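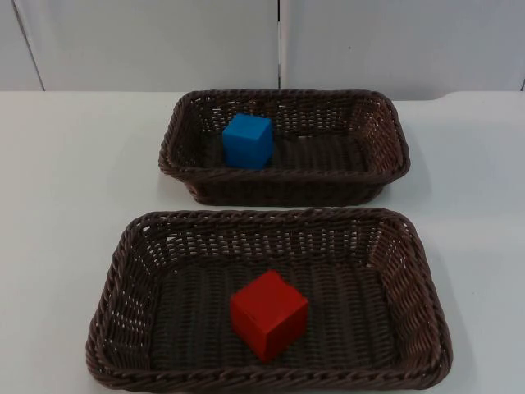
Review by Abdel Hamid

The Peleck pick-and-place practice guide costs $447 on paper and is aimed at small labs. I bought the second edition and tried its rules on a two-basket, two-cube setup.

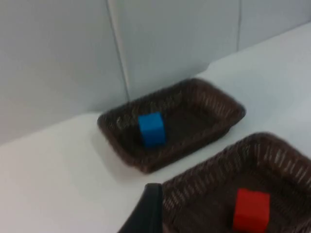
The best chapter covers layout. One object per container, a bare table, and a written start position for every run - dull advice, but easy to check. 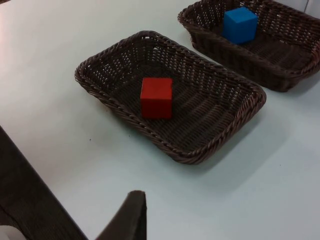

What could be better

The section on stopping distances is thin. It has 2 pages on grippers and says little about a second arm sharing the table.

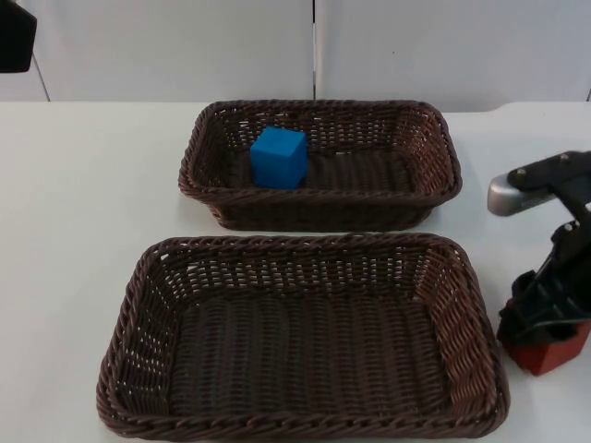 I would also like a blank run log, which the Pirnholm guide includes. Still worth buying if you write your own lab rules.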